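Wrist servo on small printed arm loses its position
Posted by Tumelo Moodley in Arms and Grippers
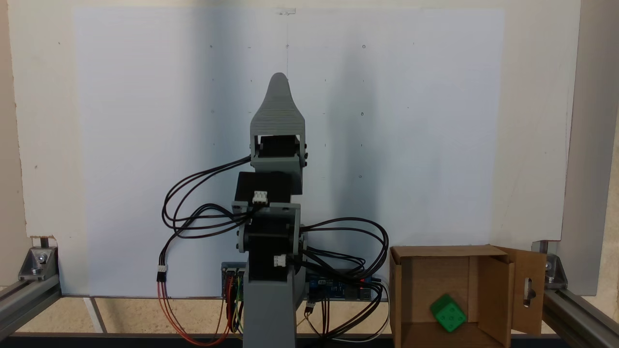

How often should the servo horn screws be checked?

Every 18 hours of running, and after any hard stop. Snug them by hand with the power off.
Adwoa Nutsugah

2 more answers

Mine drifted too, on a Forham arm. I re-centered the wrist at 90 degrees, pulled the horn and put it back one spline over. Write down the old offset first.
Jolene McPhee

check the cable isnt pulling on the plug when it turns. had that in August
Tane M.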